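Counting Episodes: What 600 Demonstrations Did and Did Not Buy Us
Project report, Robot Learning Practicum
Normand Doucette
6 January 2024

1. What I was asked to do

The assignment was to collect demonstrations for the Posdale task set and say whether they were good enough to train on. The target was 600 episodes. I reached the target. I am much less sure about the second half of the assignment, and most of this report is about why.

The Posdale set is a list of small tabletop jobs: switching things on and off, nudging things, turning things to face a given way. An operator drives the arm through the job, the joint positions and camera video are saved together, and a policy is later trained to copy what the operator did. The course handout describes this step as "routine." I would like to know who wrote that.

2. Collection

Two of us drove the arm, me and Cloutier. We worked in blocks, one object per block, resetting the object by hand between episodes. Each episode got a task label at the start and a pass or fail mark at the end, both entered by whoever was driving. The tool for this was Coder, which the lab already had and which saves the label before you have finished the episode. If you change your mind halfway through, the label stays as it was. I found 129 episodes where the label and the video disagreed, and I only found them because I sat down and watched everything.

The pass mark was also the driver's own opinion. Cloutier passed an episode if the object ended up in the right state. I passed it if the object ended up in the right state and had not been shoved across the table on the way. We did not notice we were using different rules until the second week, when the pass rates for the same task came out far apart. The early marks should be treated as noise.

3. Variety, or the lack of it

The proposal for this project promised "diverse" data. I wrote that sentence myself in August and I regret it. We moved the objects between episodes, but a person resetting the same object all afternoon puts it back in nearly the same place without meaning to. When I plotted the start positions, most of them fell in a patch I could cover with my hand. The arm, too, began every episode from the same home pose.

A policy trained on this can score well by learning where we tend to put things. It would not have to look very hard at the object at all. I tested this in a crude way by training once with the video and once with the video blanked out, joint positions only. The blanked version was worse, but by far less than it should have been if the camera were doing the job we say it does.

4. The lamp block

The lamp was the hardest of the objects and the one I learned most from. Its stem bends, so the outline changes from one episode to the next. Its cord drags. And a lit bulb over a white tabletop is hard on a camera, whatever the exposure setting.

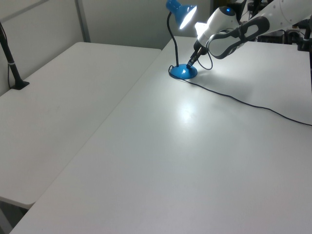

Cloutier's view was that we should drop the lit episodes and keep the unlit ones, which train faster and give a smoother loss curve. I kept both. A lamp that is only ever seen switched off is a strange thing to teach a robot about, and a smooth curve on easy data tells us that the data was easy. I will admit that the lit episodes had more fails under either of our rules, and that I can't separate the effect of the light from the effect of a tired driver, as we usually recorded them last.

The cord caused a different problem. Some drivers' habits got into the data: I tend to approach low and slow so as not to catch it, and Cloutier comes in from higher up. Averaged together, these give a path that neither of us would choose. The standard answer is that more data will sort this out. It may. The group that shared the Britden baseline with our class used 2185 episodes, and their notes mention the same in-between paths.

5. What I would trust

I would trust the joint recordings. I would trust the task labels after correction. I would not trust the pass marks from the first week, and I would not quote any success figure from this set without saying who was driving.

If the course runs this project again, I would ask for a written pass rule before the first episode, start positions drawn from a printed list, and a lower target. We hurried the last blocks to get to the number, and it shows in the video: short pauses, sloppy resets, one long run where the object hardly moved between episodes. A third fewer episodes with honest resets would have been a better thing to hand in.

The corrected labels are in the project folder next to the originals. I left the originals in place so that anyone who doubts my corrections can check them.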